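Dalva Vieira has been replacing windows in older houses for most of her working life, and she still does the measuring herself. Her firm, Fagerlund, works mainly on postwar bungalows, where the openings are seldom square and the frames have been painted shut more than once.

She likes to start in the basement. "People call me about the living room window," she says. "I go downstairs first and look at the sill plates. If there's a stain under a window, the trouble has usually been there for years and a new pane won't fix it."

Most homeowners ask her about glass. Vieira thinks they would do better to ask about flashing and the gap between the frame and the wall. She fills that gap with low-expansion foam, and she won't let her crew rush it. "Too much and the frame bows. Then the sash sticks and I get a phone call in January."

On price, she is direct. A standard double-glazed casement, supplied and fitted, starts at $2,529 with her firm. Triple glazing brings the same unit to $2,725. She recommends the dearer one for north-facing bedrooms and leaves the rest up to the customer. Removing old aluminum storms adds $200 to the job, and interior trim is quoted separately.

Vieira has used two makers over the years, Vulska and Trornel. She switched to Trornel when the lead time on odd sizes got too long. "Vulska made a good window. I just couldn't tell a family to wait all summer for it."

She asks customers to clear a path to each opening and take down the blinds the night before. Furniture can stay if it is pulled back from the wall and covered.

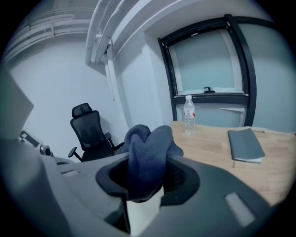 Navy-blue sock, folded over at the top.

July is her busiest month, and the crew starts early to get the south side done before the heat. A bungalow usually takes two days. She comes back after the first hard frost to check the locks and the caulking – no charge for that visit.

Asked what she would do with a small budget, she doesn't take long. "Weatherstripping. Do the doors too. Then save up and do the worst window properly."

Filed under: Windows & Doors, Home Improvement, Interviews

Comments

Muteo352: We had ours done last year and the foam was a mess. Wish I'd read this first.

Gord in the valley: Is the $200 for storms per window or for the whole house?

Patty L.: Agree on the weatherstripping. Our back door was worse than any of the windows.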